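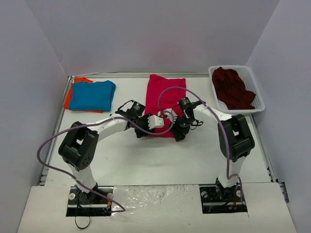 The man at the Trirnlow bus stop wanted to know whether we were the people giving away shirts, and if so, why they were all a medium. We get this question a lot. It is as fair a summary of the first half of the grant year as anything in the tables attached to this report.

Progress since February, then. The Vellthorpe Clothing Exchange now opens at 3 sites: the old library in Voltorbridge, the church hall in Trirnlow, and the Owen Street storefront, where the heat works if you ask it nicely. We told you in the application that we would pass on 2,000 items by the end of the year. We have passed that already. Before anyone at your end orders a cake, a good share of those items were T-shirts from a single fun run that was called off for flooding, and they all say so on the back.

Children's shoes remain the thing people ask for and the thing we don't have. Children wear shoes until there is no shoe left. We have moved $15 a week out of the hanger budget to buy used pairs in the small sizes, and would like your approval for this, preferably with a date on it before we started.

Opening hours were changed in the spring. Voltorbridge used to open at 9 a.m., which suited us and hardly any of the parents we were set up to serve. It now opens after school drop-off and again in the early evening. Visits went up. The evening session also brought in 19 bags of donations in its first month, one of them containing a full set of curtains and somebody's tax papers. The papers went home. The curtains are in the Owen Street changing booth and look very good.

Two things are behind schedule. The repair table in Trirnlow has a sewing machine and a sign-up sheet but still lacks a person who can thread the machine. The winter coat drive was supposed to have a flyer by now, and has a draft of a flyer, with the wrong hall on it.

Spending is on track apart from laundry, which is over. We underestimated how much of what people call "clean, just needs airing" needs a good deal more than airing. A revised laundry line is in the attached budget, along with the coat drive costs and the quote for a second dryer at Voltorbridge. We need a decision on the dryer before the cold weather.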